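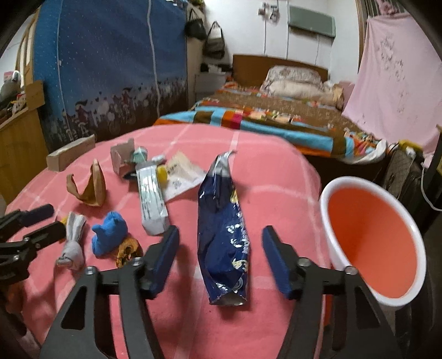 Subject: Re: Finger pads for the hand-held grippers, request for comments
List: gripper-trials
Date: Fri 3 March

Dear list members,

The Hultasley group thanks Metberg for its message, which is quoted here in part so that our reply can be read against it.

> The Metberg group is preparing its order of finger pads for the
> hand-held grippers and must choose between the Peton pad and the
> Riviere pad before the order closes in April. Our own trials were
> done on a bare bench with blocks and cups. We would welcome results
> from any group that has worked in furnished rooms with household
> items, and in particular:
>
> (a) which pad is the better choice for thin or wrinkled packaging;
> (b) whether the pads need to be changed often;
> (c) whether the wrist camera gives a usable view of both pads when
> the jaws are fully open.

Our answers are based on 1551 recorded grasps. Of these, 1337 were completed on the first attempt and 181 on a second attempt. The remainder were abandoned. Both pads were used on the same pair of grippers, and operators changed over at the end of each session.

(a) Thin or wrinkled packaging

We recommend the Riviere pad. Snack bags, paper bags and flat plastic packets accounted for most of our second attempts, and the greater share of those were made with the Peton pad. The Peton pad is stiffer and tends to push a foil bag away before the jaws have closed on it. Operators were able to correct for this by closing more slowly, but the habit took several sessions to learn and was easily lost after a break.

A bag that stands upright between the jaws was a simple grasp with either pad. A bag lying flat on bedding was the hardest case we recorded. The blanket gives way under the fingertips, and a fold of cloth is often picked up together with the bag. Groups that have tested only on a hard bench should expect lower figures on a bed.

For soft toys we found no difference worth reporting. For tubes and small bottles lying on their sides, the Peton pad was slightly better, and a group that handles mainly rigid items may reasonably prefer it.
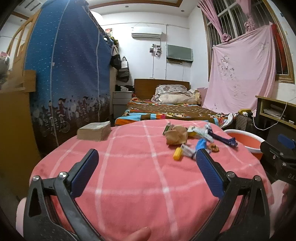 (b) Wear and replacement

We replaced 12 pads in all. None had torn. In each case the edge had begun to lift away from the jaw, which first showed itself as a small shift of the object during the lift. We now inspect the pads at the start of every session and press the edges down by hand. The jaw screws should be checked at the same time. We did not find that table cloths or blankets wore the pads more quickly than a bare surface.

(c) Camera view

With the jaws fully open, both pads remain in view and the space between them is clear. Items toward the side of a table are more difficult, as the tip of a pad can hide part of a small object. We ask operators to turn the whole tool toward the item before closing, and to avoid reaching across with one jaw.

Operators should also keep their fingers and hands out of the lower part of the view. We do not discard a recording for a visible fingertip, but we do mark it, and we would ask other groups to mark theirs in the same way so that the sets may be compared.

One matter was not raised by Metberg but may affect the order. The two pads differ slightly in thickness, and the fully closed position must be set again after each change. A group that intends to use both should set aside nearly 12 minutes per pair for this work. Our early sessions were run without it, and those grasps are not included in the totals given above.

We are able to send the full table of results, sorted by item and by surface, to any group on this list that requests it. We would also be glad to receive figures from groups using the Riviere pad on glass or glazed dishes, which our trials did not cover.

Respectfully submitted,
The Hultasley gripper trials group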